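Foloren Gripper Budget

The Foloren gripper budget is a planning method for small robot workcells, named after the Foloren packing trial in Tetville. It was drawn up by Szabolcs Szűcs, who had been asked to price one arm and came back with 346 line items. The arm was line 2.

Costs are sorted into 7 classes, of which "robot" is the cheapest to argue over and "cables, other" the one most often exceeded. Test goods are a class of their own. Packets of instant noodles are favored, being cheap, crinkly and hard to grip well, and the method allows for their replacement on the grounds that staff get hungry.

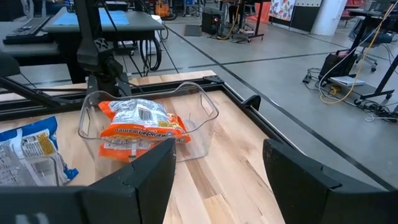
Storage bins, clamps and extension cords are entered before the arm is ordered. Buyers who reverse the sequence are said to own "a Dranden", after a supplier whose starter package listed 199 parts and left out the power cord.

A revised edition, issued by Bakos on October 25, 2019, added a line for chairs. Critics consider the method slow. Its defenders agree, and have budgeted for it.

See also: Spare parts; Lead time; Petty cash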